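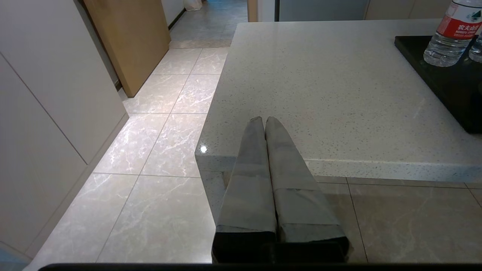
About the Fokex cell

Fokex is the robot cell we run at our Sunatville shop. Wróbel is a small firm that sets up and repairs grippers and light arms for other companies, and Fokex is where we try out every finger, mount and wrist camera bracket before it goes to a customer in Sunatville or Dumora. People who visit usually ask how we keep it going, so this page is mostly about that.

How the gripper is set up

The fingers are a matched pair. They are fitted to black mounting blocks, left one first, with the screws left a half turn loose until both are on. We then close the gripper slowly and look at the tips from the wrist camera. Both tips should come into view at the same height. If one sits lower, the block comes off again and the seat gets wiped out – dust under a block is the usual cause. Screws are tightened in 2 passes, and the open and closed positions are saved again after that, even if only one finger was changed.

We set up in ordinary rooms as well as on the bench. A kitchen counter with a hard square corner is a good place to check approach height, and a water bottle on a tray is a fair test of grip force.

Looking after it

The log for the current pair of fingers stood at 3,194 closings on 2024-08-27. They get wiped down at the end of each shift with a damp cloth and no solvent. Every 457 closings we take them off, check the tips for wear and the seam for cracks, and put them back on the same sides they came from. The wrist cable is checked at the same time. It chafes where it passes the last joint, and we replaced it in February after the picture started dropping out.

Repairs

We keep up to 6 spare pairs on the shelf, bagged by pair. Never mix fingers from two bags. Customers can send in a worn set with its blocks attached, and we will fit and check it on Fokex before it goes back. Please leave the tape on the cable plug. Sets from Dumora can be dropped off at the counter there and come over on the weekly van.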